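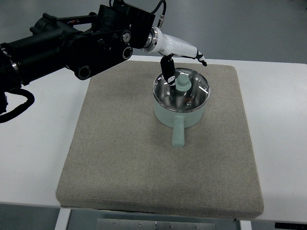 Jedulholm Vehicle Interiors Group, Department of Transport Engineering

Last updated: October

4.2 Seat comfort over long drives

Figure 2. Tabletop arm and mint-green saucepan on a beige felt board.

We were very glad to borrow the Plostetti wagon for this part of the study, and gladder still that its owners let us keep the seats in for the full 915 miles. Drivers took the Ivell loop in turns, stopping for a stretch and a short form every two hours, and most of them had plenty to tell us (often more than the form had room for!). The firmer seat scored 8 points higher on lower back comfort, though only after the first 300 miles; before that, people simply liked the softer one better. We come back to this early preference in Section 5, where the Huang scale is applied to the same forms.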